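Chapter 7
Sound Check and Changeover

7.1 Scope of the chapter

Chapter 6 dealt with the loading and placing of equipment. The present chapter covers the interval between the end of loading and the first song, and the shorter interval between one act and the next. Both are governed by the same constraint: the stage is a shared resource, and time used by one act is lost to another.

Three terms are kept separate throughout. A line check confirms that every input reaches the mixing console on the correct channel. A sound check sets levels, tone, and monitor mixes with the performers present. A changeover is the removal of one act's equipment and the placing of the next, and it normally includes a line check. Many printed schedules use "sound check" for all of these, and the reader should find out which is meant before accepting a time slot.

7.2 The input list

Every check proceeds from the input list. The list gives the channel number, the source, the microphone or direct box, the stand, and the stage position. It is sent to the venue in advance, and a corrected copy is brought on the day. Where the two copies differ, the later one governs, and all crew must be working from it before the first cable is run.

Channel order follows convention: drums from the lowest pitched upward, then bass, guitars, keyboards, and voices. The convention has no acoustic basis. Its value lies in the fact that an engineer new to the act can find a channel without reading the label. An act that departs from it should do so on every date of a tour.

7.3 A worked schedule

The Livik Hall, with 898 seats and a single stage entrance, will be used as the reference venue in this chapter and in Chapter 8. Three acts are booked. The headline act, Wallau, carries its own monitor console. The second act, Dundar, uses the house console with a stored file. The opening act, Rusu, is a duo with six inputs.

Checks are held in reverse order of performance. Wallau goes first and is allotted 120 minutes, including the line check. Its drum riser is then rolled back and left wired. Dundar sets up in front of it and is allotted 70 minutes. Rusu checks last, and its equipment stays where it is until doors open. With this order, the opening act's positions need no resetting, and each later act is uncovered as the one before it is struck.

The arrangement has a known weakness. Any overrun by the headline act is passed down the schedule, and the opening act absorbs all of it. A schedule should therefore state a fixed time at which the stage is released, and it should name the crew position that has authority to enforce it. A duration alone is insufficient.

7.4 Order of work within a check

Monitor mixes are set before the main system is adjusted. Performers who cannot hear themselves play louder, and main levels set under those conditions will be wrong once the monitors are corrected. Each source is first heard alone, at performance level, and then in combination. Finally the act plays part of its loudest song and part of its quietest. A full run of the set is a rehearsal and belongs elsewhere in the day.
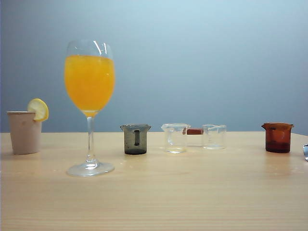 One reply to an earlier printing of this chapter held that monitors-first costs too much time at short checks, and that an opening act with twenty minutes is better served by starting with everyone playing at once and fixing only what is plainly wrong. The objection has merit for small input counts. With six inputs, faults can be traced by ear while the group plays. With more than 30, they generally cannot, and the source-by-source method is faster overall.

7.5 Effect of the audience

An empty hall is more reverberant than a full one, chiefly at middle and high frequencies. Settings made during the check are provisional, and the engineer should expect to revise them during the first song. Monitor settings on stage change less, although sound returning from the rear wall will be reduced. Section 7.6 treats these corrections in detail, beginning with the vocal channels.

Contact the publisher | Copyright, all rights reserved | Back to top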